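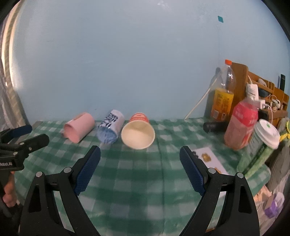

Reviews > Hand Tools > Data Grippers

Search reviews Go

Adlow hand-held gripper pair: my review after 6 weeks

3 min read

I bought the Adlow pair to record table chores for a robot arm I'm slowly putting together at home, and I've now used them enough to have opinions. Lots of them, sorry!

The jaws first, because they're the best part. They open really wide, into a big V, and the dark blue pads have a fine grid texture that I've come to love. My standard test is cups tipped over on their sides on the checkered tablecloth, which I pick up and stand upright one at a time. Paper cups are the hard ones. Squeeze too much and the rim folds, and then you've recorded yourself crushing a cup. With these pads I can hold one softly and it stays put. My old Nasoven grippers had smooth pads and I dropped things constantly.

The trigger took some getting used to. It's stiff for the first inch of travel and then goes light all at once — I pinched a lot of cups flat in the first few days. There's a tension screw, but the manual (one folded sheet) never mentions it. I only found out from a forum post by Ostap Skoryk, who also says to back it off three half turns. He's right, do that before anything else.

Working with both hands is fun, and tiring. I can go for a good 20 minutes before my wrists complain, and I wish the grip were a bit thicker. A friend with smaller hands tried them and thought the grip was perfect, so maybe it's me.

Full bottles are where I'd be careful. A tall one with drink still in it wants to swing if you grab it up near the cap, so go lower and lift slowly. Empty takeaway cups are no trouble at all.

The software is called Bellamy and it's fine. Exporting is quick, naming your clips is a pain, and it forgot my settings 3 times after updates. Cekano's app is nicer, but their grippers cost a lot more and I don't like the trigger.

Spare pads are $99 a set, and that stings. Mine still look good, so I haven't had to pay it yet.

Would I buy the pair again? Yes, though I'd wait for a sale. They usually run one in November.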